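Why does a colander have holes?

When you cook pasta, you end up with a pan full of two things - the pasta you want and the water you don't. A colander sorts them out. Water can flow through a small hole, but a piece of pasta is too big to fit.

Separating things by size like this is called straining or sieving. A tea strainer does it with very tiny holes. A garden sieve does it with bigger ones, so soil falls through and stones stay behind.

Why not have one big hole? The pasta would drop out too. Lots of small holes let the water leave quickly and still hold the food back.

Sieving can't separate everything. If you stir salt into water, the salt breaks up into bits far too small to see, and they go through the holes with the water. To get the salt back, you have to let the water dry up.

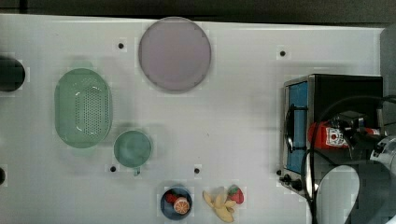
Sand is different. It doesn't dissolve, so a piece of cloth will catch it.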